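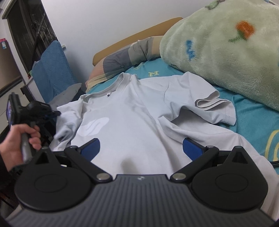 How Do You Teach a Robot to Fold a T-Shirt?

Folding a T-shirt is easy for most people. You pick it up, tuck in the sleeves, fold it over and put it away. You may not even look at your hands while you do it. For a robot it is one of the hardest jobs in the house.

In November, a group of 18 children visited the Gudo workshop on its open day to find out why. They were met at the door by Wing-yan Yau, an engineer, and Ezequiel Ayala, whose job is to fold things all day long.

Why is cloth so hard?

Think about a coffee mug. If you push it, it slides across the table, but it stays the same shape. A robot that has learned what a mug looks like can find it again tomorrow.

A T-shirt does not stay the same shape. It can be flat, rumpled, rolled up or inside out. A sleeve can hide under the rest of the shirt or double back on itself. If you pull one corner, the other parts move too. The robot has to work out where the sleeves and the neck are before it can start.

Beds make things harder. A table is firm, but a mattress is soft, and a sheet or a blanket is cloth as well. The robot must learn which cloth is the shirt and which cloth is the bed.

Learning by copying

You could try to write down every step for a robot. "Move four inches to the left. Close the fingers. Lift." But those steps would only work for one shirt lying in one exact place.

So the Gudo team does it another way. People do the job first, and the robot learns from what they did.

The people do not use their bare fingers. They hold a tool called a gripper, which has two fingers that open and close. The robot will have fingers like these too, so it makes sense to practice with the same kind. A camera on the gripper records what is in front of it. The computer also saves how the tool moved and when its fingers opened or closed.

One try at a job, from start to finish, is called a demonstration. Ezequiel Ayala did 14 of them while the children watched. He started each one with the shirt in a new position. Sometimes he spread it out, and sometimes he just dropped it.

"Please don't make it neat for me," he told the children when they offered to help. "Throw it."

They were happy to do that.

Trying it out

After the talk, everyone had a turn with a gripper. Wai-kit Tu, who is nine, went first. She caught the edge of a sleeve right away, but when she lifted it the whole shirt came along.

The trick is to take a small pinch and move slowly. If the fingers close too high, they miss the cloth. If they push down too far, they grab the sheet as well — and then you are folding the bed.

Some children found it easier to slide the fingers along the mattress until the cloth bunched up between them. Wing-yan Yau said that was a good method and that the robot could learn it too, as long as people showed it enough times.

How many times is enough?

The team had collected 300 demonstrations of T-shirt folding before the open day. Of those, 138 were done on beds and the rest were done on tables. They want many more, with long sleeves, short sleeves, plain shirts and shirts with pictures on them.

Different rooms matter as well. If a robot only ever saw one room, it might get confused by a new blanket, a different pillow or sunlight from a window. A real bedroom has other things lying around, so practice rooms should have them too.

What about mistakes?

Belmiro Leitão, who checks the recordings, showed the group how he sorts them. If the shirt falls on the floor and stays there, he marks the try as failed. If a person drops a sleeve and picks it up again, he keeps it. The robot will drop things as well, and it needs to see how to carry on.

Words to know

Gripper: a tool with fingers that can open, close and hold things.

Demonstration: one recorded try at a job, done by a person so that a robot can learn from it.

Engineer: a person who designs, builds or tests machines.

Try it at home

Put a T-shirt on your bed. Hold a pair of kitchen tongs in each hand and fold the shirt without touching it with your fingers. Then mess it up, turn it around and do it again. Which part took the longest?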